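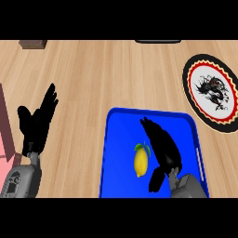
Fig. 1 — Scène simulée : deux bras à mains multidoigts, un citron dans un plateau bleu, une assiette à motif de dragon.

Séance 7. Les machines savent-elles débarrasser une table ?

Réponse courte : parfois, et c'est déjà formidable ! En simulation, on relance la même tâche toute une nuit sans casser une seule assiette. Dans le projet Rukon, que nous suivrons jusqu'à la fin du cours, la consigne tient en une phrase : sortir le citron du plateau et le poser sur l'assiette.

Sur 2 932 essais simulés, 1 934 ont abouti. Regardez surtout les échecs (817 surviennent à la saisie) : un fruit ovale roule dès qu'un doigt le touche trop tôt, et les feuilles compliquent l'estimation du contour.

À retenir
Saisie : choisir le point de contact avant de fermer la main.
Coordination : que fait le second bras pendant ce temps ?
Transfert : frottements et éclairage réels diffèrent du modèle — c'est là que tout devient passionnant.

Pour la prochaine fois
Lire le chapitre de Doucette sur la préhension. Proposer une tâche d'atelier de difficulté comparable, en une demi-page.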